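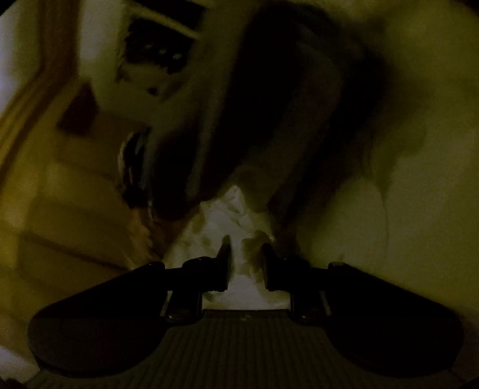

**Redumov, 5th November**

## 4. Sorting the crumpled stuff

This is my favorite part of setting up a Trerkeo scrap station! Flat sheets and folded rags are easy, and by now yours should be stacked in the tray from section 3. Crumpled pieces take a bit more care. A pale, creased wad with brownish-gray smudges on it could be tissue, paper or cloth, and in dim light you really can't tell by looking, so turn on a lamp and have fun with it.

**You will need**

- the two open bins from the Trerkeo box
- the lid marked 818
- a lamp
- a clean, dry tabletop
- a small trash can with a liner

**Steps**

1. Set the bins side by side, with the cloth bin on the left. Snap lid 818 onto the paper bin (it clicks on both sides).
2. Switch on the lamp and lay one crumpled piece on the table.
3. Open it out slowly from a corner. Thin tissue loves to tear along a crease, so go easy!
4. Rub a corner between your fingers. Woven cloth gives a little on the diagonal, and paper crackles.
5. Look over both sides for smudges. Dry pencil or dust marks are fine. Anything greasy goes in the trash can.
6. Smooth the good pieces with your palm and drop them in the matching bin.
7. Still can't decide? Put it in the trash can and move on to the next one.

> **Caution:** Used tissues are never scrap. If a piece might have been used on a nose, a spill or a cut, pick it up with gloves or tongs and throw it away unopened.

> **Note:** The paper bin holds roughly 1000 small sheets once they're smoothed, and far fewer if you skip step 6.

**Paper towels**

These get their own line after a great question from the Kostiuk workshop. Clean ones go with the paper, even badly creased ones. They make terrific packing filler, and they're wonderful for papier-mâché too.

When both bins are on the go, continue to section 5, Tying and labeling bundles.

*Text: Orysia Kobzar. Next revision in March.*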